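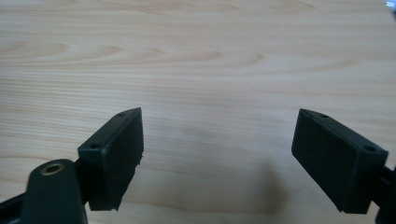

Pinça manual aberta sobre a bancada, almofadas atuais nos dois dedos.

Fórum do clube de robótica > Projeto Samonte > Mecânica

eixo_z
Abro tópico para decidir o revestimento dos dedos antes da próxima série de gravações. A almofada do dedo esquerdo está a desfiar no bordo, e a linha de baixo ficou irregular. Proponho trocar as duas por silicone de 2 mm, corte a laser, mesma cola.

torque_baixo
Contra. Com silicone, o copo de plástico fino agarra na abertura e vem atrás do dedo. Já tivemos isso na primeira versão, em dezembro. O revestimento atual solta melhor. Basta aparar.

eixo_z
Aparar resolve uma semana. As fibras soltas aparecem na câmara e o bordo vai recuando. Na última série de 120 preensões tive de parar duas vezes para limpar.

malha_fechada
Qual é a dureza do silicone? Shore 30 A e 50 A comportam-se de maneira muito diferente nesta geometria. Sem esse dado não dá para comparar com nada.

eixo_z
50 A. É o que há no armário.

torque_baixo
50 A com 2 mm é quase rígido. Perde-se a conformação nas peças cilíndricas, que são metade da lista de objetos.

pla_preto
Os blocos dos dedos não precisam de ser reimpressos. São dois furos em cima de cada um, tira-se o bloco do suporte e cola-se a almofada fora da pinça. Quem colou da última vez fez tudo montado, daí o bordo de baixo torto.

eixo_z
Fui eu. Não havia chave livre.

malha_fechada
Outra coisa: verifiquem a folga no braço esquerdo, no olhal de latão. Se houver jogo ali, as duas faces deixam de fechar paralelas e uma delas gasta-se primeiro. Trocar o material não corrige isso.

torque_baixo
Medi no exemplar da equipa Grinell, que tem os mesmos braços, e havia folga. No nosso não medi.

pla_preto
Sugestão de ensaio: 100 ciclos com cada material, mesmos objetos, mesma pessoa a operar. Registar quedas e objetos que ficam presos na abertura. Folha no servidor, pasta Pranosach.

eixo_z
Aceito, mas meço a folga antes. Se passar de 0,3 mm troco o olhal e só depois começo a contar.

torque_baixo
De acordo com o ensaio. Continuo a achar que o silicone perde nos copos.

malha_fechada
Anotem a abertura máxima antes e depois. O silicone é mais espesso e o firmware ainda tem o zero da almofada antiga.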